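Wednesday, after supper

Cleaning day finally happened! I've been putting it off since the rain started, and the bathroom shelf had gotten so bad that I couldn't find the toothpaste this morning (it was behind the hair stuff, of course). So I pulled everything down, wiped the shelf, and threw out 3 dried-up bottles of who knows what.

Devendra called right in the middle of it, wanting his casserole dish back, and we talked for ages.

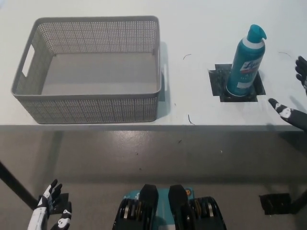

I've decided the gray basket is for cleaning things only, no socks, no mail. The Lysol goes in first, then the sponges. Tomorrow I tackle the hall closet, if my back lets me.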